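Radcombe School District
Student Robotics Project, Radcombe High School
Second Progress Report to the Hulcombe Education Fund
Reporting period ending 24th April

1. Purpose of this report

The Hulcombe Education Fund awarded Radcombe High School a grant to establish a two-semester student robotics project. The first progress report covered recruitment, the purchase of equipment and the safety training given to students before the workshop opened. The present report covers work carried out since the start of the second semester. It describes the status of each part of the project, the use of grant funds, the problems met and the plan for the rest of the school year.

The headings follow the order set out in the grant agreement. A financial statement signed by the district business office is provided separately.

2. Summary of status

The project is on schedule in two of its three work areas. The mechanical team has completed its second hand-held gripper and has begun recording sessions with it. The software team has a working program for sorting and labeling recordings. The third area, the transfer of student recordings to the small bench arm, is behind schedule, and a revised timetable is given in Section 6.

Enrollment stands at 69 students across both grade levels. Attendance at after-school sessions has been steady, with the usual drop during the week of state testing. The project meets in the former drafting room on the lower floor, which was rewired over the winter break at district expense.

3. Organization of the student teams

Students are divided into nine working groups. Each group keeps a bound notebook, which is collected and reviewed by the supervising teachers every other week. The quality of these notebooks varies. Several groups record dimensions, part revisions and test results in enough detail that another group could repeat the work. Others record mainly what was done in a given session and leave out measurements. A one-page notebook guide was handed out at the beginning of April, and entries made after that point show improvement in dates and units. Sketches remain weak in most notebooks.

Groups were reassigned once during the semester. This was done at the request of the students on the software team, many of whom wanted time in the workshop. The reassignment cost two sessions and was judged worthwhile by the teaching staff. Students who had only written code are now better able to explain why certain recordings cannot be used, and students from the workshop have contributed useful suggestions about file naming.

4. Work completed

4.1 Mechanical team

The team's first gripper, named Virulska by the students, was described in the previous report. It was retired from regular use in the first weeks of the semester when the linkage developed play that could not be corrected by tightening. It has been kept for demonstrations and for teaching new members how the parts fit together.

The second gripper, named Inthanon, was designed by a group of juniors with the faults of the first in mind. The linkage was redrawn with larger bearing surfaces. The handle was shortened for students with smaller hands, who had reported fatigue after a few minutes of recording with the earlier tool. Two handle lengths are now kept in the workshop, and each student signs for one at the start of a session.

Contact surfaces were the subject of a separate study by one of the junior groups. The students compared bare plastic, rubber sheet and foam using a set of household objects – cups, sponges, small boxes and a wooden spoon – and wrote up their results as a four-page paper. Foam was selected. It wears faster than rubber but was easier for new operators to use with light objects, and replacement pads can be cut in the workshop from sheet stock.

4.2 Software team

The software team has written a program that imports recordings, divides them into separate attempts and lets a student attach a label to each one. A second student checks every label before the attempt is entered in the project catalog. The catalog held 1,164 checked attempts at the close of the reporting period. The program runs on the laptops already owned by the school, and no further purchase is expected.

An error in the import step caused a number of files to be saved under the wrong session. It was found by a sophomore group during a routine check. The affected files were traced with the help of the paper sign-in sheets and corrected. The paper sheets will be retained for this reason, although the original plan had been to stop using them.

4.3 Bench arm

The bench arm was delivered later than expected and arrived with a damaged power supply. The supplier replaced the part without charge. The arm has since been mounted, fitted with an emergency stop and inspected by the district facilities office. Students have completed basic exercises in moving it between fixed positions. No student recordings have yet been used with it.

5. Recording practice and condition of equipment

Recording sessions follow a written procedure agreed upon by all groups. The operator checks the camera, confirms that the fingers open and close freely, and makes one practice attempt that is not saved. Objects are then placed according to a card drawn from a box, so that students do not always choose the same starting positions. Each session is limited to twenty minutes per operator.

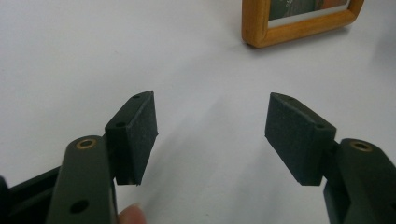
Wear on the grippers is now the main maintenance concern of the mechanical team. Students inspect the tools at the end of each week and record the result on a card kept with the spare parts. The black foam pads at the fingertips receive the closest attention, and the slight fraying at the lower corner of the left pad is the type of damage operators are asked to report. A pad is replaced when the damage reaches the gripping face. The screws that hold the mounting pieces are checked at the same time, and a small supply of matching screws has been added to the materials list for next semester.

Operators are also reminded to keep their fingertips away from the camera's view where possible. This point has been added to the procedure following comments from the students who check labels.

6. Delays and corrective action

The late start on the bench arm has moved the transfer work back by some 2 weeks. The teaching staff propose to reduce the number of tasks attempted on the arm this year. Students will concentrate on picking up a single object and placing it in a tray. The stacking task listed in the original proposal would be carried over to the fall semester. The Fund's agreement to this change is requested.

A second difficulty concerns workshop space. The drafting room is shared with the yearbook class, and recording tables must be set up and taken down for each session. Table positions have been marked on the floor with tape, but lighting still differs from one session to another. The school has asked the district for a storage room on the same corridor. A decision is expected before the end of the school year.

7. Use of funds

Spending on equipment is within the approved budget. Spending on consumable materials, chiefly filament and foam sheet, has been higher than planned. The difference has been covered by savings on shipping and by the decision not to purchase additional laptops. No transfer between budget lines is requested at this time.

8. Plan for the remainder of the year

The mechanical team will complete a third gripper using the same drawings as Inthanon, so that two groups can record at once. The software team will prepare a short user guide for incoming students. The bench arm groups will begin transfer work as described in Section 6. All groups will take part in the spring open house, where families will be able to try the retired gripper.

The final report will be submitted after the close of the school year, together with the project catalog, copies of the student papers and an updated equipment inventory.

Submitted by the Science and Technology Department, Radcombe High School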